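Handleless drawers and the planner that kept stalling

Sep 25, 2018

So I finally got Tarigan (my little motion planner, for anyone new) to stop freezing up in front of furniture! I've been moaning about this since April, and the fix ended up being one dumb line in a config file.

The planner asks the perception side for a grasp point, and perception goes looking for a handle. Fine for kitchens. But half the furniture in my Pendudville test set has no handles at all, and with no handle it would just keep resampling. I was letting it try 500 times before giving up, so every run sat there thinking for more than 10 seconds. Elspeth Rennie looked at my logs and asked why I wasn't falling back to edges after 50. Um. Good question, Elspeth.

Now it takes 50 shots at a handle, then switches to looking for long straight dark lines and treats those as candidate pulls. I ran 600 sim episodes overnight and the stalls are gone.

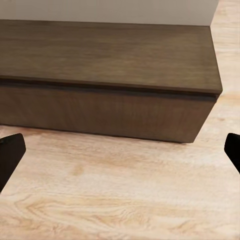 The part I still don't like is the depth check. A groove and a plain old shadow look way too similar to my edge finder, so it sometimes wants to hook its fingers into the line where a cabinet meets the floor (ugh). I'm going to try throwing out anything too close to the floor plane, and if that's no good I'll borrow the normals filter from Ferka and see how badly it slows things down.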